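Ticket 123: Sondo save files vanish after port update
Status: Open (reopened twice)
Product: Lilura, console version
Reported: July 2022

Summary
Player loads Sondo, plays four hours, saves at the inn, quits. On the next launch the game greets them like a stranger and offers the tutorial. We have 50 reports of this, most of them polite.

Steps to reproduce
1. Start a new game on the console build.
2. Play past the bridge at Gerlach.
3. Save in slot 4.
4. Quit to the menu and relaunch.
5. Admire the empty slot.

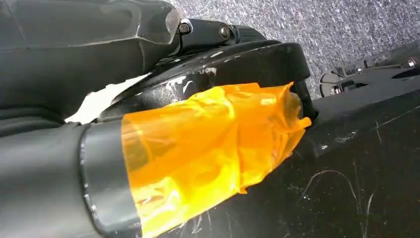 Bracket with two hex-socket bolts, close up.

Log
First reply told the player to restart the console. Player had restarted the console. Second reply told the player to restart the console "fully." Ticket closed as resolved, which came as news to the player.

Reopened. Slots 1 through 3 save fine on our test unit. Slot 4 writes a file, and the file is the right size, but the menu can't find it. The PC version doesn't do this. The PC version has its own problems and its own queue.

Someone suggested the cloud sync. Turned it off and the save still went missing, only faster. Turned it back on. 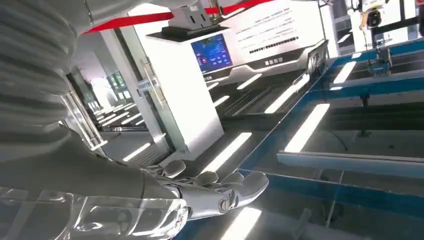
Civen
Support Lead, Console Games

Taking this one over from the general queue. The May patch renamed the save folder for anyone past Gerlach, and the menu still looks in the old one for the last slot. Your hours with Sondo are sitting safely in a folder the game refuses to open.

Workaround until the fix ships: load from the pause screen instead of the main menu. Start a throwaway game, skip the intro, pause, choose Load, pick slot 4. It worked on 80 percent of the affected saves we tried. If yours is in the rest, please don't overwrite the slot. Attach your error code and we'll look at it by hand.

Please also stop reinstalling. It does nothing except use up your evening.

Next action: waiting on build team. Ticket stays open.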